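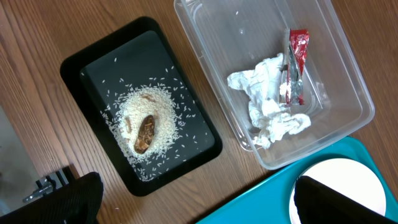

Why the Room Spins: notes for the Flotwood talk

Search this site
Enter keywords

11 Mar 2020
By the Lovum Balance Group

Opening (five minutes, stay near the front row)

Say hello, say where the restrooms are, then go straight in. I want to tell you about my favorite organ! Most people have a favorite food or a favorite song, and mine is a set of tiny loops behind the ear, each one smaller than a dime, that has been working for you since before you were born.

Ask everyone to hold a thumb out at arm's length. Keep looking at the thumbnail and shake your head slowly from side to side. Thumb stays sharp. Now keep the head still and wave the thumb at the same speed. It blurs. Let them do it twice, people always want a second go. (Anyone with a sore neck sits it out, and anyone who feels off should stop.)

What they've just felt is the inner ear talking to the eyes. When the head turns, the ear sends word and the eyes swing the other way, faster than you could ever do it on purpose. When only the thumb moves, the eyes have to chase it by sight alone, and that's much slower.

The parts

Three loops on each side, filled with fluid, set at angles to each other. One is good at nodding, one at shaking no, one at tipping toward the shoulder - really they all share the work, but it's a fair way to remember them. Next to the loops are two little pouches that feel gravity and straight-line motion, like an elevator starting up. Inside those pouches are crystals. Pause here. People love the crystals.

They're calcium carbonate, the same stuff as chalk, and they sit on a bed of jelly with hair cells underneath. Tilt your head and the crystals drag the jelly, the hairs bend, and the brain knows which way is down. I think it's one of the loveliest bits of design in the whole body and I will happily talk about it through the coffee break.

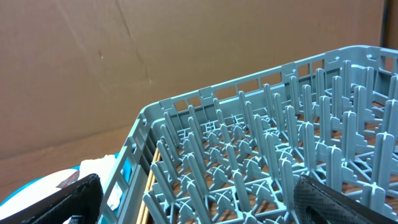
Trouble starts when some of the crystals come free and drift into one of the loops, where they don't belong. Then you roll over in bed, the crystals slide, the fluid moves, and the brain is told that you're spinning when you're lying on a pillow. The name is a mouthful: benign paroxysmal positional vertigo. Go through it slowly. Benign, it won't kill you. Paroxysmal, it comes in bursts. Positional, it depends on how you move your head. Vertigo, the false feeling of motion. After this call it BPPV.

What it feels like

Short and strong. Usually under a minute, often a good deal less, set off by lying down, sitting up, rolling over, or looking up at a high shelf. Many people feel sick with it. Some feel a bit woolly for hours afterward, and that part gets left out of a lot of leaflets.

We sent a form around the Lovum, Fang and Fistotthorpe groups last August and got 128 back. Don't read the whole table. Just give the one I like: 13 people had rearranged their bedroom to get out on the "good" side. I did the same thing myself, for months, and told the family I wanted to be nearer the window.

It's more common as we get older, and more common in women than men. A knock on the head can start it. Very often there's no cause you can point to, so please don't go home and go over everything you did last Tuesday.

How it's found

A doctor or physical therapist sits you on an exam table, turns your head to one side, and lays you back fairly quickly with your head hanging slightly over the end. Then they watch your eyes. If the crystals are where we think they are, the eyes make a quick jerking movement all by themselves, and the direction of the jerks tells the examiner which loop is involved. No scan is needed in the usual case. I was amazed the first time it was explained to me - they can read the ear by looking at the eye!
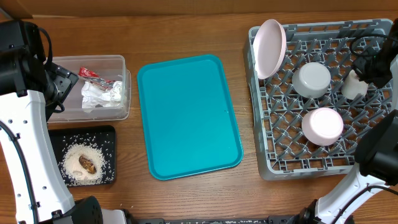

How long does the treatment take?
Most sessions take only a few minutes. The best known one is the Epley maneuver, a set of slow turns of the head and body that lets the crystals roll around the loop and back out into the pouch. You hold each position for half a minute or so. One session is enough for a lot of people, and others need it repeated.

Be clear that you should get checked before trying it at home. There's a left version and a right version, there are different moves for different loops, and some neck and eye problems mean you need another approach. Once you've been shown your own version, plenty of clinics are glad for you to do it yourself the next time.

And there may be a next time. It comes back for a good share of people, sometimes years later. I had 11 months clear and then one morning I reached down for my slippers and off we went. It was far less scary the second time, knowing what it was, and I was seen that same week. 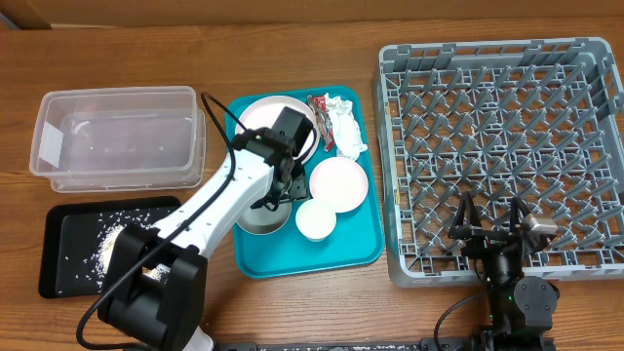
About pills. The ones given for dizziness can take the edge off feeling sick for a short while, but they don't move crystals. Taken for a long time they can slow the brain down in getting its balance back. If you're on them, don't stop on your own, ask whoever prescribed them.

When it's something else

Slow down for this section. Dizziness with sudden weakness or numbness, trouble speaking, double vision, a terrible new headache, fainting, chest pain, or not being able to walk - call 911. New hearing loss in one ear also needs to be seen right away. Say both of these again before moving on.

The good news bit

The brain can learn! Even when one ear has been damaged for good, the balance system can retune itself if you keep moving. Walking outdoors on uneven ground, turning your head while you walk, standing on a cushion next to the kitchen counter with someone nearby. My own goal last year was 3000 steps a day, all on grass, and I got very fond of the field behind the Flotwood library.

If there's time, do the thumb exercise again, this time nodding up and down.

Questions, then coffee. Sign-up sheet for the walking group goes round from the left. Chairs back against the wall by four, the choir needs the floor.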